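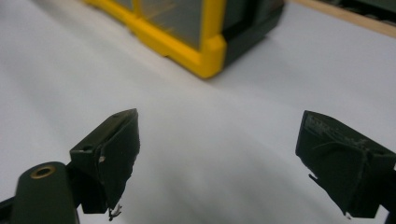

Koltatton Shared Workshop
Course handout, Unit 3: Building and maintaining a hand-held gripper
Reading time: 2 minutes

Search handouts and notices

1. Purpose of the unit

Participants will assemble a two-finger gripper of the Clekov pattern, fit the finger pads and practise the handling of small fasteners. The unit occupies two evening sessions. Those who missed the June induction must complete it before using the shared benches.

2. Assembly of the linkage

Each finger is carried on a pair of parallel arms. Bushings are to be pressed in square, by hand or with the bench vice, and never hammered. An arm should swing freely under its own weight before the next one is attached. Should it bind, remove the bushing, clean the bore and begin again. Pivot screws are tightened until side play disappears and then backed off slightly.

Pads are cut from the Neves sheet and glued to the inner face of each finger. Frayed edges may be trimmed with a sharp knife. A pad that has lifted at a corner must be replaced.

3. Handling exercise

Work is carried out on the white bench, with small parts kept in the drawer organizer. Place one screw on the surface, open the fingers fully and approach at a shallow angle. Close slowly. Where two participants share a bench, they should agree beforehand who is to move first.
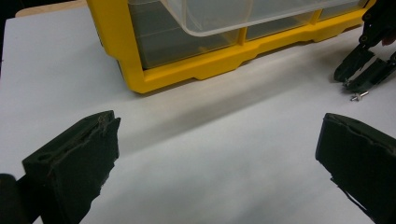

Mimon wrote on the feedback sheet that the shallow approach is harder to learn than the vertical one, and asked whether beginners might start from directly overhead. Participants may do so in the first session. The shallow approach remains the one used for assessment.

4. Holding and transfer

A screw should be held across the shaft, close to the upper end of the pads, where the grip can be checked by eye.

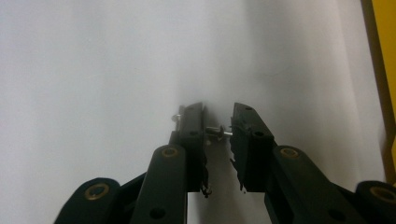

Maintain light, even pressure while the gripper is turned. If the screw rolls, lower it to the bench, release it and take a fresh hold. Do not attempt to correct the position in mid-air.

The assessment consists of 37 transfers from bench to drawer. Dropped parts are to be recovered before the next attempt.

5. Before the second session

Bring the assembled gripper, the spare pads and a completed parts list. Corrections to this handout should be submitted by 9th August.

This site uses cookies to remember your preferences. Accept / Manage settings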